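Diapo 4 — Démonstrations à la pince tenue en main

Rappeler la promesse de Promow : on collecte sans robot, la politique se transfère ensuite. Je n'y crois qu'à moitié, et je le dis tout de suite. Chez Fanham, 20 essais par objet, 4 objets. C'est maigre.
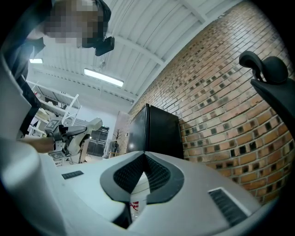
Bouteille transparente entre les mâchoires, vue depuis la pince.

Insister sur le champ très large : la courbure avale une bonne partie de la pièce. Le taux annoncé par Trernitz vient d'un seul local. Demander à la salle qui a refait la mesure ailleurs — laisser un silence.

Diapo 5 — Ce que le score ne dit pas

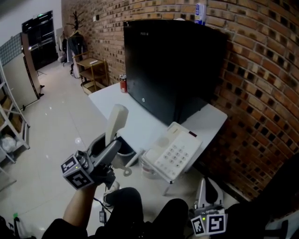

Notre critère de réussite reste trop indulgent. Un objet saisi compte comme un objet rangé, et 15 points d'écart entre deux annotateurs ne me rassurent pas. Prendre le téléphone à fil sur la table blanche, combiné posé en travers : où commence la prise, sur le combiné ou sur le socle ? Akande tranche à la main. Pas nous, pas encore.

Garder 10 minutes pour les questions. Sauter la diapo 6 si on est en retard.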